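4.2 Changes to bench work

Before the change, packers at the Basalden site sorted returned parts by hand over a full shift. Under the new arrangement, six of the eight packers spend part of each day recording grasps with a hand-held gripper, and the arm trained on these recordings takes over the simpler trays. By the end of June the group had logged 2,577 grasps.

Interviews by Kiani and Janjua point to mixed effects. Packers reported less lifting but more waiting, and several said the gripper made them slower at a job they knew well. Two asked for the recording hours to count towards their grade. The site manager had not settled the matter when the interviews closed.

Work at the bench starts and ends with open jaws over a clear patch of surface (Figure 3). 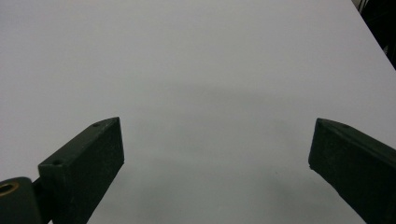
Figure 3. Gripper fingers open over the pale work surface, with nothing held between them.

Pay for the recording hours is taken up in Section 5.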